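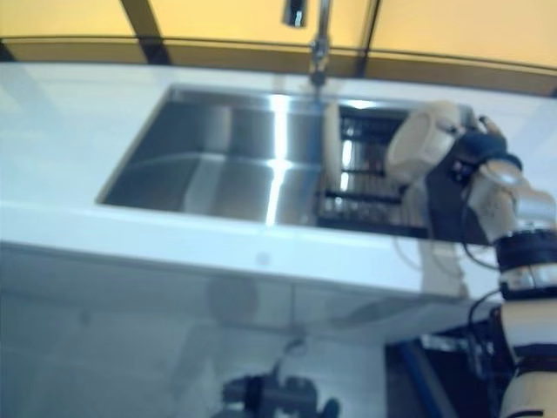
## 3. Kitchen water use and self-report in Stedmont households

### 3.1 Setting and sample

Stedmont draws its water from a single reservoir and bills every household by meter. The meters are read by hand twice a year, and the readings give a total for the whole house with no division by room or by fixture. Anyone who wants to know how much water goes to cooking and washing up has to ask people, or install something at the tap. We did both.

The sample was 134 households, recruited by letter from the billing list. We left out homes with a lodger on a separate meter, homes with a restaurant or bakery on the same supply, and homes where the kitchen was due to be remodeled during the study period. Two neighborhoods made up most of the sample. The Cudel streets are older, with small kitchens and a mix of owners and renters. The Mac Suibhne estate was built later and has larger kitchens, most of them fitted by the same contractor with the same cabinets. The estate homes were more likely to have a dishwasher. The Cudel homes were more likely to have someone at home during the day, and this turned out to matter more for our results than the dishwasher did.

Each household kept a kitchen diary for 12 days in April. The diary was a paper booklet with one page for each day. The page was split into morning, midday, evening and night, and under each heading there was space to write what the tap was used for and how long it ran. We gave no instructions on how to estimate time. Some people used a watch, some wrote "a bit," and one household drew a small bar whose length stood for the time.

### 3.2 Metering

A flow logger was fitted on the cold supply under the kitchen sink, and a second one on the hot supply. The loggers were the Humov type used in our earlier work on outdoor taps. They record the start and end of each draw and the volume between those points. They do not record what the water was used for.

Matching a logged draw to a diary entry was done by hand. Ngan-ling Ho made the first pass through all of the booklets, and a second coder worked through 202 pages chosen at random from the full set. Where the two coders disagreed, they met and settled the entry together. Most of the disagreements were over handwriting or over entries written across two parts of the day. A smaller group came from draws that were close together in time. A person who rinses a cup, turns off the tap, and then rinses a second cup has made two draws on the logger, but will nearly always write one line in the diary. We decided to join draws of the same temperature when the gap between them was shorter than a minute. This rule is arbitrary, and we return to it in Section 5.

Dishwashers were plumbed in different ways. In the estate homes the dishwasher branch came off the supply above the logger, so its water did not enter our totals. In several Cudel homes the branch came off below it. We removed these draws using their shape, as a dishwasher fills in short steady pulses that look very little like a person at a tap.

### 3.3 What people wrote down

People wrote down washing up. Almost every booklet has it, and the entries for it are the fullest and the best timed. People also wrote down filling pots, filling the kettle, and washing vegetables, though vegetables are often folded into a single entry for "dinner" or "cooking."

People mostly did not write down letting the tap run. Waiting for hot water, waiting for the cold to get colder, rinsing a cloth, and rinsing hands between tasks are all nearly missing from the diaries, but the loggers are full of short draws that fit no entry. In the Cudel homes these unwritten draws made up the larger part of the morning count. They were small one by one. Added together over a day, they often came to more than the evening washing up.

One renter wrote at the end of her booklet that she had only noticed on the last day how often she turned the tap on "for nothing much." Several others said similar things when we came to collect the loggers. We did not ask about this directly, and we do not treat these comments as data, but they agree with what the loggers show.

The hot tap was overreported in one sense. Diary entries for washing up tended to say "hot," and the logger showed that a good share of the water was cold, either from the first seconds before the hot arrived or from rinsing at the end. People who rinsed in cold water seemed to think of the whole job as a hot water job. This has some bearing on energy estimates built from diaries, where hot water is usually taken at face value.

### 3.4 Washing up in a bowl and under the tap

Earlier studies treat washing up as one of two habits. In the first, a bowl or basin is filled and the dishes go through it. In the second, dishes are washed one by one under a running tap. Our diary asked people to mark which they did. The marks were consistent within a household from day to day, but the logger records often told a different story. A household that marked "bowl" might fill the bowl once and then run the tap over each plate to rinse off the suds, using as much water for the rinse as for the fill.

We ended up sorting washing up into 4 groups: bowl only, bowl with running rinse, running tap throughout, and soak and rinse. The last group had no box in the diary. It showed up as a large draw early in the evening followed by a long gap and then a series of short draws, and we confirmed it by phone with the households where it was common. People left pans to soak while they ate, or put a child to bed, and came back to them later.

Sink shape appears to have some part in this. A household with a divided sink can fill one side and rinse over the other. With one large basin, the choice is to fill the whole basin, to put a bowl inside it, or to leave the drain open. A single deep basin of the kind shown in Figure 2 takes a lot of water to fill, and very few households with a large single basin reported filling it for an ordinary evening's dishes. They used a bowl, or they ran the tap.
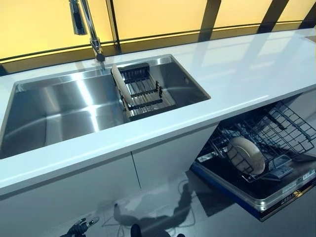 We cannot separate the effect of the sink from the effect of the kitchen it belongs to. Large single basins were found mainly on the estate, where the dishwasher took the plates and glasses and only the pans and knives were left to do by hand. Washing three pans under a running tap is a sensible way to wash three pans. The same habit with a full load of dishes uses far more water — and a few of the estate households did exactly this on days when the dishwasher was already full.

Faucet type was noted on the installation sheet, but the categories were too loose to be useful. The installers wrote "spray" for anything with a spray setting, whether it was on a hose or fixed, and we have no record of how often the setting was used. We have left faucet type out of the analysis.

### 3.5 Time of day

Diary entries cluster around meals. Logged draws do too, but the peaks are flatter, and there is a steady run of small draws between them in every home where someone was in during the day. Night draws were rare in the diaries and fairly common on the loggers. Most were brief and cold, and we take them to be glasses of drinking water.

The difference between diary and logger was smallest in the evening and largest in the late morning. Households with one adult kept closer diaries than those with several. In a shared kitchen the booklet was usually kept by one person, who could only write down what he or she had done or seen. Two booklets from shared homes have entries in more than one hand, and these are closer to the logger record than the rest of their group.

Fatigue was less of a problem than we expected. The number of entries fell after the first few days and then held steady to the end of the diary. The entries did get shorter, and by the second week many people had settled on a private shorthand ("w/up, usual") that took the coders some time to learn. Section 4 uses only the entries that could be matched to a logged draw with no doubt on the part of either coder.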